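Jan 4, 2026
Notebook, finishing room, Stitville

First entry of the year and I'm already behind, so this is a bit of a brain dump for whoever reads it after me (hello Ghada).

Back on the hat line after the break. The sorting cell from Hirarine has been on the floor since October and I think we can stop calling it "the new thing" now. It takes the plain beanies off the rack, turns them, and drops them in the tray for labelling. Plains are easy. It did 485 in the last full shift before we shut and I had to step in so few times that I got through a whole box of mending alongside it, which I'd never have managed in the old days!

Patterned hats are another matter. The zigzag stripes especially – the cell still wants to find an edge, and a hat with black and cream going up and down all over it is basically nothing but edges. We've been doing those by hand grip to show it what a decent hold looks like. Pinch low at the open end, let the crown do what it likes, don't squeeze harder just because it flops. I keep wanting to tuck the bulgy side in as I go (years of habit) and Ghada keeps telling me to leave it alone, the cell has to cope with bulgy. Fair enough.

Grip notes so far:
Low pinch, slow close: good, my favourite.
Low pinch, fast close: fine on thick yarn, snatches on the thin stuff.
Side pinch: no. Twists the hat and then you're fighting it.
Crown pinch: looks tidy, drops it half the time. Stopped bothering.

Target for the striped batch is 203 clean holds and we're nearly 50 short of it. I'd like that done before the Skirex order comes in, as that one is all stripes and I don't fancy doing the lot by hand in a panic.

Now the people side, which I said I'd write down and then didn't for two months. What's changed for me is mostly my hands. By the end of a turning shift I used to have thumbs like sausages, and that's gone. What I've got instead is a stiff neck from looking up at the screen, so could we please have the screen lower? I've asked twice. It's on a bracket, it's one bolt.

The other thing is the talking. Four of us used to stand round the turning table and the day went quickly. Now two are over in packing, one's on mending with me on and off, and the table's got boxes on it. I don't want the old job back (I really don't) but I miss the table. Ghada's suggestion is to move mending next to the cell so whoever's minding it has company, and I'm all for it. Need to check the lamp lead reaches.

Also pay. Stetsiuk said before the break that minding the cell would go on the same grade as mending, and I haven't seen that on paper yet. Writing it here so it's written somewhere.

Things to do:
Ask about the screen bracket, third time.
Wipe the pads down between batches, black fluff shows up on the cream.
100 more care labels from the stockroom, the cell gets through them faster than we do.
Find out who took the good scissors.

Tried the low pinch, slow close again after lunch and I'm sticking with it for the rest of the stripes. 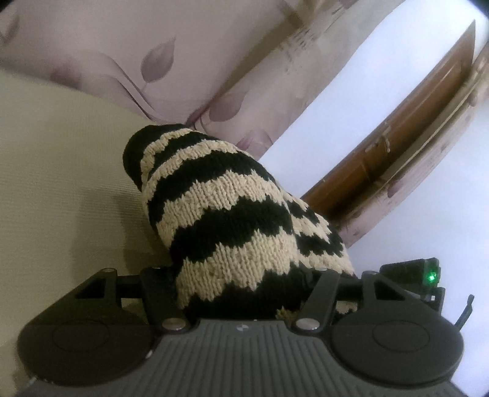
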